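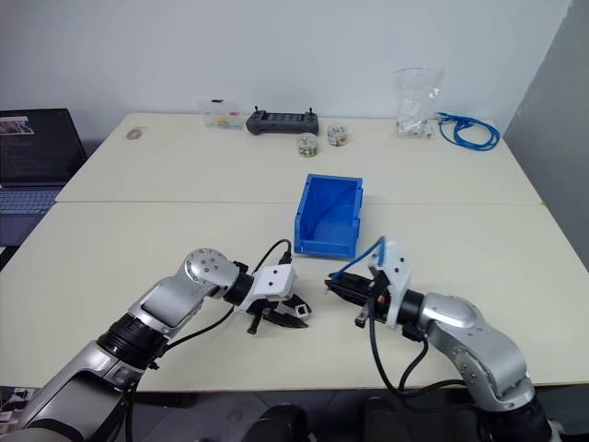

Two-table work area, white wall side

Wukatico, Droltarstead office
Pre-release check for the invoice sorting model, June round
Filled in by: Máté Bodnár
Second reader: Ye-rin Son

1. Training data has a named owner
OK. Owner is Lucienne Picard. Her deputy is still not written in the register, please add.

2. Personal data removed or masked
Partly. I opened 60 records by hand and in two of them the customer phone number was still readable in the notes field. The masking rule does not know numbers written with dots. Ye-rin has the record references.

3. Test set kept separate from training set
OK. Compared by invoice number, no common items.

4. Reasons shown together with each decision
OK for English invoices. For the French ones the reason text is sometimes empty. Baptiste Picard says that the clerks then accept the result without reading, and this I do not like.

5. Low confidence cases go to a person
OK. Limit is set to 70 per cent. The old instruction sheet gives another value and must be withdrawn.

6. Manual stop is known to the staff
Not OK. I asked on the morning shift and the evening shift. The morning shift knew where the switch is in the menu, the evening shift did not. Short training is needed, Gunnlaugur Lund will give it.

7. Supplier contract covers model updates
Not checked. The Astach contract is with the legal team until the end of the month.

8. Log files kept and readable
OK. Nearly 29 days are stored at present, the oldest file opens without error.

Result: release is on hold until points 2 and 6 are closed. Point 4 may follow later, but with a date. Please write your comments under the point and do not change mine.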